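Notebook – bench 3, May

Seed and leaf sorting, small batch trial. Started 2:40 in the afternoon, late again.
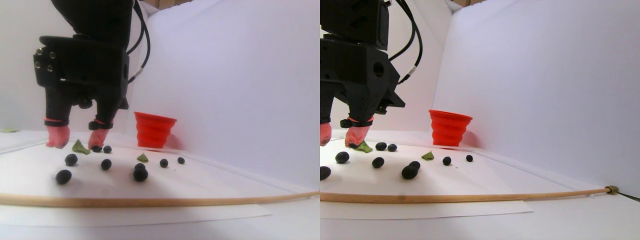
## What's out

- white paper down as a ground, plain sheet
- long dowel across the front
- red collapsible cup, the ribbed silicone one, standing open at the back
- small dark beads, glossy, standing in for seed
- leaf bits, green, torn by hand

Beads are still the stand-in. The real seed comes from Sydorenko and I don't want to open the bag until the sorting order is settled, once it's open it starts picking up damp and Saoirse wants the germination numbers clean.

## Why leaf bits

Last round had beads only and went very smooth, too smooth. Real lots from the growers come with chaff, leaf, stem, whatever went through the screen. Want to know what slows us down. My guess is it's leaf lying flat on the paper. A bead you can roll to where you want it. A leaf bit sticks down at one corner and you chase it.

Tore them with fingers, did not cut. Cut edges lie too neat. One came out near enough a triangle, fine, left it in. The tiny scraps are the real nuisance, they drift off to the side when anyone so much as breathes. Try dampening the paper? No – beads would stick too. Scrap that.

## Dowel

Dowel is the fence. Idea is that anything rolling toward the front stops against it and doesn't end up on the floor. It bows a bit. Ones that roll slowly don't mind. Worried about a gap underneath where the bow lifts, a small seed could get through. To do: check against a straightedge, flip it bow side down, see if it rocks. If it rocks use a bit of putty at each end.

Saoirse says just use a length of square trim and be done. She's probably right. There is some in the rack from the Totari shelves but it's painted and the paint flakes, and paint flakes in a seed tray is a whole other afternoon.

## Cup

Kept the red one over the beaker for three reasons, writing it down as I got asked:

1. wide at the rim, narrower at the base, so a sloppy drop still goes in
2. can see red against white paper from across the room
3. folds flat in the drawer when we are finished

Against it: the steps inside. Small stuff hangs up on the ridges and you think the cup is empty when its not. With beads no trouble, they're heavy enough. With leaf I expect a mess. Tap it upside down over clean paper before every count and then look inside anyway. Wipe between lots, dry cloth only.

Does the side creep down if it's bumped? Needs to be pushed fully open each time, all the steps popped out. Half-open it leans. Wrote OPEN IT ALL THE WAY on tape for the drawer.

## Order of work (draft, argue with me)

- leaf out first, all of it, to a separate dish
- then beads to the cup, nearest first, working back
- pairs that sit touching: separate them before lifting, don't try to take both
- last pass over the paper at eye level, low light from the side, catches the scraps
- sheet folded in half and funneled into the waste jar, new sheet for next lot

Went back and forth on whether leaf first is right. Other way round, beads first, means you work around the leaf and disturb it less. But then a bead under a leaf gets missed. Missed bead is worse than a slow tray. Leaf first stays.

## Size of things

Beads are not all alike, some more rounded and some long like an olive. Left them mixed on purpose. The Distora lot is mixed too, from what I've seen of the sample packet. Long ones roll in a curve and it is annoying. If we go to a graded set later, keep this jar as is and LABEL IT, the last mixed jar got tipped back in with the round ones and took me an hour to pick apart.

## For the full run

Full run is 1,000 seed in 4 trays. Leaf added by weight, 640 mg per tray – need the small balance back from Grirach first, they've had it since the soil tests. Saoirse is calling them. If it's not back, do it by eye and say so in the sheet, don't fake a weight.

Paper: want the bigger sheets. This one stops short on the right and anything that goes past it is on the bare top, which is white as well so you can't tell where the paper ends until you go to lift it and leave something behind. Either bigger sheets or a pencil line round the edge. Pencil line is free. Do that.

Shopping / fetching:

- large sheets, same weight, not glossy
- putty
- second dish for leaf, shallow, any color but green
- soft brush (the good one has glue in it, who??)
- balance, see above

## Loose ends

Static. Scraps cling to anything plastic when the air is dry. Might be less trouble on a humid day, so write the humidity at the top of every sheet from now on. I forgot it on this one.

Ask Saoirse wether the leaf should be dried before it goes in. Fresh is limp and lies flat, dried curls up and is easier to grab but crumbles. The growers' lots are dried so that's probably the honest test. Then again crumbs. Press some between blotters tonight, leave the rest loose in the tray by the window, compare tommorow.

Also somebody wants the bench by 4. Clear down: cup folded, dowel back on its hooks, beads in the jar with the lid actually screwed on.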